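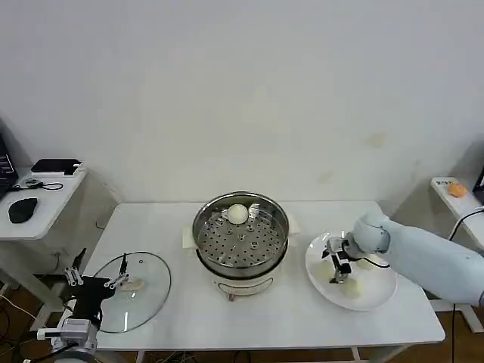

3.2 Materials and table arrangement

Buns were made from a plain yeasted dough of low-protein wheat flour, water, sugar and dried yeast, with no filling. The flour was Doltorik white, bought in a single delivery in October and kept in sealed tubs at the Flurkesness kitchen. Filled buns were excluded at an early stage. Their bases are uneven in thickness, and a leak of filling on to the tray would have been hard to tell apart from tearing of the dough. Each portion was shaped by hand into a dome, the seam turned underneath, and left to prove under a damp cloth until a light press with a fingertip sprang back slowly. Shaping was done throughout by Yuk-lan Tam and Wing-yan Liao. Differences between the two shapers are treated in Section 4.4.

Steaming was carried out in an electric steamer pot with a cream-coloured base and a round stainless steel tray. The holes of the tray are arranged in concentric rings. No paper or cloth was placed between dough and metal. Most household instructions call for a paper square under each bun, and the omission was deliberate: paper masks the very effect we wished to record, namely the condition of the base after lifting. The glass lid was taken off and laid on the table to the left of the pot. The receiving plate, white with a wide flat rim, was kept to the right, so that a bun travelled over the edge of the tray and directly on to the plate without passing over the lid. An earlier arrangement, with lid and plate on the same side, was abandoned after pilot work. Water from the lid collected on the tabletop and was picked up by the foot of the plate.

A total of 549 buns were steamed and transferred. Batches differed in resting time only. The pot was switched off, the lid left in place for the resting time, then removed, and the buns were lifted one at a time. Resting times were nil and 5 minutes. A third condition of 30 minutes was tried in the pilot and dropped, as the crumb had by then tightened and several domes had wrinkled before the lid was touched.

3.3 Lifting and placing

The bun was held at its sides, below the widest point of the dome, and raised vertically. A slight turn before raising was permitted if the base held to the metal. The turn was recorded as such and not as a fault. Pressure on the crown was avoided, the skin there being thin and slow to recover. Buns standing near the wall of the tray were approached along the wall and not across it, which reduced contact with the rim but made it harder to get beneath the dome on the far side.

Placing was less constrained. A bun was set down in the well of the plate where there was room, and otherwise towards the rim. Buns were not to touch. Two freshly steamed buns left in contact will join along the skin, and separating them strips a patch from one or both. Where a batch was larger than the plate allowed, a second plate of the same pattern was used and the first moved aside.

Each base was then scored on a scale with three levels. Level 0 denotes an intact base with at most the printed pattern of the tray holes. Level 1 denotes local loss of skin, confined to the area between holes. Level 2 denotes any tear exposing the crumb over more than one ring of holes. Scoring was done by Flora Purves and Flor Apaza, each working without sight of the other's sheet. Disagreements were settled by Cheng-en Yuen, and the settled value is the one used in what follows.

Two circumstances made scoring less certain than we had hoped. The first was light. The table, the wall behind it and the plate are all pale, and the buns are pale as well, so that small losses of skin were easily missed under overhead lighting. Figure 3 gives an indication of how little the crockery differs in tone from the tabletop, and of the reflections on its glaze. Scorers were therefore asked to tilt the base towards the side of the room before entering a value. The second was residue. Dough left on the tray from one bun could attach itself to the next one placed in the same position, and the second bun then showed a raised patch that was neither skin loss nor a fault of shaping. From the second week the tray was washed and dried between batches, and batches steamed before this change are marked in the tables.

Figure 3. Glazed white dish on the white tabletop, with a softly shaded outer rim and highlights on the right of the interior.

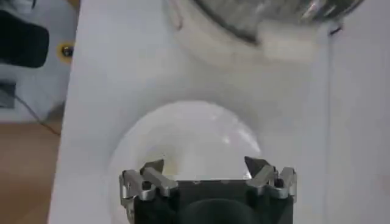
3.4 Crockery

The choice of receiving dish proved to matter more than expected. Glazed crockery gives no path for steam trapped beneath the bun. A bun set down straight from the tray sits in its own moisture, and the base turns tacky within the first minute. On lifting a second time, to the serving dish or to the hand, part of the damage recorded at Level 1 had plainly arisen on the plate and not on the tray. We therefore separated base condition at first lift from base condition at second lift, and only the former enters the main comparison.

Three sorts of dish were considered. The white plate with the wide flat rim was retained for the main series. A deeper bowl was rejected: buns leaned against its sides and flattened there. A slatted wooden rack from Ukska kept bases dry but marked them with parallel grooves, which scorers found hard to disregard when reading the pattern of the tray holes. The rack is nevertheless what we would suggest for ordinary kitchen use, where a few grooves are of no consequence.

Plates were washed in hot water without detergent, dried with a lint-free cloth and allowed to return to room temperature. Warmed plates were tried in 8 batches. The effect on second-lift tearing was in the expected direction, with less moisture beneath the bun, but the warmth of the plate at the moment of placing was not well controlled and the result is not pursued.

3.5 Limits of the procedure

The dough was of one kind and the tray of one kind. Fung, whose bamboo baskets are widely used in the household sample described in Section 2, would be the natural comparison, and the absence of a bamboo series is the main gap in the present work. Bamboo takes up moisture from the base and has no fixed hole pattern, so the scale given in Section 3.3 would need to be redrawn before it could be applied.

Position on the tray was noted but not balanced. In part-filled batches the shapers tended to place buns away from the middle, and positions near the wall are accordingly over-represented. An analysis by position is given in Table 4, with the part-filled batches shown separately. The altitude of the kitchen, the age of the yeast and the hardness of the water were constant across the series and are not considered further.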